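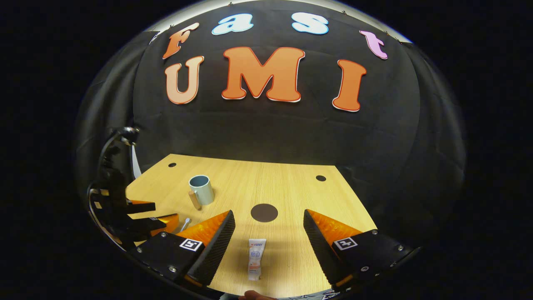 I reckon artist statements should be banned from gallery walls, or at least kept to 25 words! I went to the Prindov print show in January and spent more time reading than looking (my own fault, I know). Wanda Szulc had nine gorgeous linocuts of her neighbourhood up, and beside them a great slab of text about liminality. 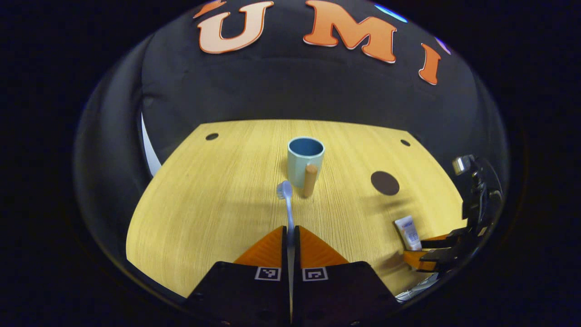

I asked her what the grey one was and she said it was her nan's shed. Well, put that on the wall! I'd have loved it twice as much, and I came very close to buying it.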